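4.2 Towels, and the question of when one is finished with

The second half of our interviews dealt with household linen, and with towels above all. We had not planned this. The original schedule gave towels a single question, wedged between bedding and oven gloves, on the assumption that people would have little to say. They had a great deal to say. Transcripts from the towel portion run, on average, longer than those covering the sofa, the car and the wedding china put together, and in one household the interview was adjourned so that two adult sisters could settle a point about a bath sheet in private.

Our sample was made up of 144 households in and near Kershaw, each of which kept a linen diary from the start of August. Between them they listed 2,655 towels. The diary asked for the approximate age of each item, how it had been acquired, where it was kept and what it was currently for. The last column gave the most trouble. A towel's purpose, in the view of most respondents, was obvious to anyone who lived in the house and impossible to explain to anyone who did not. "It's the other one" appears as a full entry on several occasions.

Earlier work on domestic textiles tends to treat disposal as a single event: the object is used, it wears out, it goes. Hebden's account of the "long demotion" (set out in an earlier working paper by the same Jamie Hebden who designed our diary, so the reader may discount our enthusiasm accordingly) proposes instead that towels move downwards through a series of posts, much as an ageing clerk might be moved to smaller and smaller offices. A towel enters service as a guest towel, which means that it is not used. It then becomes a bath towel, a swimming towel, a dog towel, and at last a thing kept under the sink in case of floods.
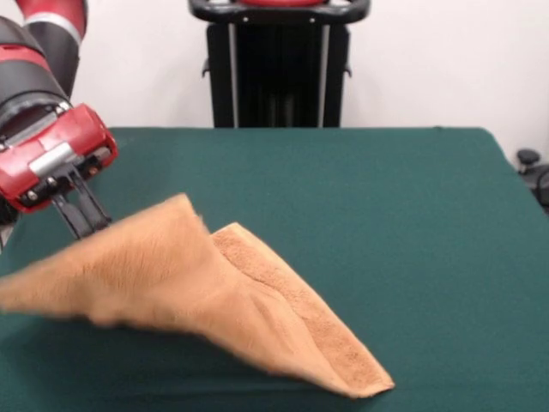
Figure 3. Terry-cloth towel, tan to light orange, partly folded.

The difficulty with the long demotion is that hardly anyone admits to ordering it. Respondents spoke of towels "ending up" in the garage or "finding their way" to the dog, as if the towels had made their own arrangements. When pressed, they usually named another member of the household as the person responsible, and that person, interviewed separately, named the first. We found seven households in which a rule had been stated aloud, and in each of these it was being broken at the time of our visit.

Colour played a larger part than wear. Pale towels were demoted early, often after a single accident with hair dye or beetroot, while dark ones of much greater age stayed on in the bathroom with their edges gone. Beige and its relations occupied an odd middle ground. They showed neither dirt nor distinction, and several respondents could not say how they had come to own one. A retired teacher described hers as having "come with the house", although she had lived there from new.

Brand mattered mainly as a source of grievance. Towels from Flalleo were said to have been better before the label changed; towels from Tenero were said to have been better before they were washed. We make no finding on either point. What interests us is that complaints of this kind seemed to extend a towel's life in the bathroom. An owner who felt let down by a purchase was inclined to go on using it, apparently as evidence.

Folding produced the clearest disagreements. Almost 94 of the households had at least one person who refolded towels already folded by somebody else, and the practice was carried out, for the most part, when the other party had left the room. Thirds were favoured by those with narrow cupboards and by those who had once worked in a hotel. Halves were defended on grounds of common sense, without further detail. The rolled towel had a small following among younger respondents and was spoken of by everyone else in the tone normally kept for tattoos.

We should note a limit to the diary method. Writing a towel down appears to draw attention to it, and a number of respondents got rid of items partway through the month, having been made to look at them. One man in a flat above the Bristix showroom threw out his entire stock on the second evening and then wrote to ask whether he was still eligible to take part. He was, and his later entries, which concern a single new towel, are among the fullest we have.

The airing cupboard, where most of the surviving stock was kept, is taken up in Section 4.3.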